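4.2 WLAN-Name, Kennwort und Sendeleistung einstellen

Die Werkseinstellungen des Parnen-Routers taugen für den ersten Start, mehr nicht.
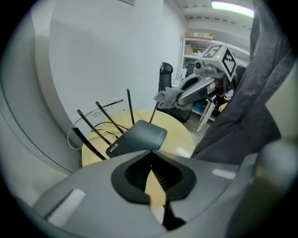 1. Melden Sie sich auf der Verwaltungsseite an und ersetzen Sie zuerst das Gerätekennwort. Der Balken »Kennwortstärke« wird schon bei acht gleichen Zeichen grün — verlassen Sie sich nicht darauf.
2. Vergeben Sie unter »Funknetz« einen Namen ohne Umlaute. Ältere Drucker finden das Netz sonst mitunter nicht.
3. Stellen Sie die Verschlüsselung auf WPA3. Verweigert ein Gerät die Verbindung, wählen Sie den Mischbetrieb.
4. Senken Sie die Sendeleistung auf 60 Prozent. In Wohnungen bis 35 Quadratmeter haben wir keinen Unterschied gemessen.
5. Klicken Sie auf »Übernehmen« und warten Sie den Neustart ab.

Hinweis: Die »Intelligente Kanalwahl« verspricht viel. Im Test blieb sie meist auf dem Kanal, auf dem sie begonnen hatte. Ein fester Kanal ist einen Versuch wert.

Vorsicht: Während des Neustarts nicht vom Strom trennen. Fehler 122 lässt sich nur durch Zurücksetzen beheben (siehe 7.1).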